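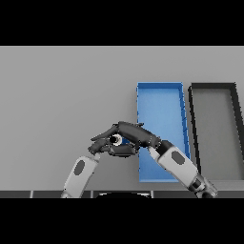 Ettore Villa

8/16/20

Re: [nuchit-users] Duplicate rows after nightly import

Ottavio Piras wrote:
> We moved the parts catalog to Nuchit last month and the nightly
> import has been adding duplicate rows ever since. The supplier file
> comes from Prikix as semicolon-delimited text. Last night it had 108
> lines and we ended up with 18 rows that already existed under the
> same part number. I have the match key set to PARTNO. Rerunning the
> same file adds the same 18 again. Is the match key ignored on
> scheduled jobs, or am I missing a setting?

The match key is applied on scheduled jobs. Manual and scheduled imports go through the same code, so start with the data.

The usual cause with Prikix exports is trailing spaces. The part number column is written at a fixed width of 20 characters, padded on the right, even when you choose a delimiter. Nuchit trims the value when it stores the row but compares the untrimmed value when it looks for a match. "AB-4471" in the table and "AB-4471" plus 13 spaces in the file are two different keys to it. A part number that fills all 20 characters has no padding and matches correctly. That could explain why only part of your file is affected, although I would expect most of your part numbers to be shorter than that. Does the export pad every line, or only the ones that were edited by hand on the supplier side? We have seen both.

To check, open the file in an editor that shows whitespace and look at one of the 18 lines next to one that matched. If the bad ones have spaces before the semicolon, add this to the job definition, above the match line:

pre.trim = PARTNO
pre.case = keep

The order matters. The job file is read top to bottom, and a trim placed after the match line is accepted without a warning and does nothing.

If there are no spaces, look at the first bytes of the file. With a byte order mark present, the first header is read as something other than PARTNO and the key falls back to the row number. In that case I would expect every line to be duplicated, so it does not fit your numbers very well.

For the cleanup, do not use the built-in merge. It keeps the newest row and drops the older one, and any stock movements attached to the older row go with it. Carmela Negri posted a script here a while back that moves the child records first and then deletes the copy. I ran it on a table with 53 duplicates and the stock totals were the same before and after. Stop the scheduler and take a dump first - the script holds a lock on the movements table and a job that starts in the middle will fail.

One more thing. If you are still on the old scheduler, a failed job is retried without rolling back the rows already written. Set retry = 0 until the import is clean, otherwise you will be chasing two problems in the same log.

If trimming does not fix it, post the job definition and two or three raw lines from the file, one that matches and one that does not. Please attach them as a file - the list software collapses repeated spaces in the message body.

Ettore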